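Subject: Re: [holtine-walkers] Food for the January weekend at the hut

Hello all,

Thank you to the Plosthorpe group for writing so early. I put my answers after each question. Please excuse me if I am too detailed, I have cooked at the Holtine hut only twice and both times I wished that somebody had written these things down for me before.

On Aug 11, 2024, the Plosthorpe group wrote:
> We will be 13 people for two nights. Last time we ran out of
> bread on the first evening and carried home a lot of pasta.
> How much do you calculate for each person?

For pasta I would not go over 100 grams per person if there is soup before it. In Villalba, where I learned to cook for groups, my teacher said 80, but she was not feeding people who had walked all day in snow. For rice I take a little less. For bread I calculate 300 grams per person per day, and this includes breakfast and the sandwiches for the trail. It sounds like very much bread when you see it in the bags. On my first weekend I was sure it was a mistake in my notes, and on Sunday morning we were sharing the last heel.

For cheese and cold meat together, 200 grams per person for the whole weekend. If you have more vegetarians than last year, please move part of this to eggs and hummus. The eggs travel well if you boil them at home.

> Can we do a real dinner on the second night, or is the stove
> too weak? Some people are asking for a roast.

I would say no to the roast. The oven in the hut is from Wiltier and it is a good oven for bread rolls, but the door does not close completely and you lose the heat. I have tried with potatoes and after two hours they were still hard in the middle. A stew is much easier. You can cook it at home the day before, cool it well, carry it up in closed pots, and then it needs only to boil slowly while people change their socks.

The stew I make is with lentils, carrots, leek, smoked paprika and a lot of garlic. For meat eaters I keep a separate small pot with sausage, so nobody must pick it out. Please salt it at the hut and not at home. It thickens during the night and then it tastes saltier than you remember.

If you still want something from the oven, make the flat apple cake that was on this list two winters ago. It wants a high oven for a short time only, and it forgives the door.

> What about water? Is the tap working in winter?

The tap outside is closed from the first frost. The one in the kitchen works, but please let it run for a few minutes when you arrive. If the pipe is frozen, do not use the gas torch on it, please, even if you have seen another person do it. Open the cupboard under the sink, light the stove in the main room and wait. In the meantime you can melt snow, but begin with a cup of water in the pot, because snow alone can burn and then the tea has a very unpleasant taste.

> How do we divide the cost? There was some confusion.

Yes, there was, and part of it was my fault. My proposal is that one person buys everything that is shared, keeps the receipts, and we divide after the weekend and not before. Last time we collected 200 dollars in advance and then we needed a long discussion about who had eaten what. Alcohol should stay outside of the shared shopping. Each person brings their own, and carries the empty bottles down.

> And the packing? Is there space in the kitchen to organize
> things, or must we leave everything in backpacks?

There is not much space. The shelf is narrow and the mice know it better than we do. I recommend to sort the food by meal and not by type. When you have breakfast in one place, you do not need to open everything to find the coffee. Any box with a lid is good for the food. Utensils are a different thing, they can be in open plastic bins that you can see through a little, and a handle hole in the short end is useful when you pull one from a low shelf. Metal things with a point should go with the handle up. 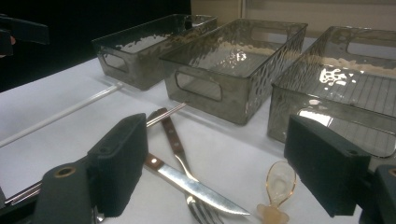
> Who has the key this time?

I have one and I can leave it in Holtine the evening before, if you tell me who will arrive first. The second key sticks in the lock, so please turn it while you push the door with your shoulder.

With kind regards,
Facundo Alarcón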